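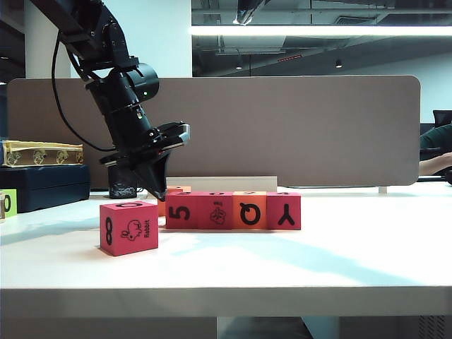
My Twelve Weeks as the Worst Rower in Dorside

I signed up for the adult learn-to-row program in February, which tells you how well I plan things. The river was the color of old coffee and my gloves froze to the car door. Still, I'd paid, so in I went!

The Dorside club runs its beginner group at 6 a.m., and our coach, Danang Pasaribu, doesn't believe in easing people into it. First morning: 2000 meters on the rowing machine, no stopping. I stopped twice. (The second time I pretended to fix my shoe.) The woman next to me finished, wiped down her seat and went off to find coffee while I still had 83 meters to go.

Then they put us in a boat. An eight is very long and very tippy, and everyone in it can feel when you're late. I was late a lot. Przemysław Jasińska sat right behind me and took my oar handle in the knuckles at least once a practice, and he was so nice about it that I started bringing him muffins.

Around week five something clicked. We took ten strokes together, maybe twelve, and the boat just ran out under us with that bubbling sound along the hull. I wanted to yell. I think I did yell, because Danang told me over the megaphone to keep my eyes in the boat.

We raced 1000 meters at the end of the program and came in fourth out of five. I've already signed up for the summer group, and Przemysław has asked for blueberry.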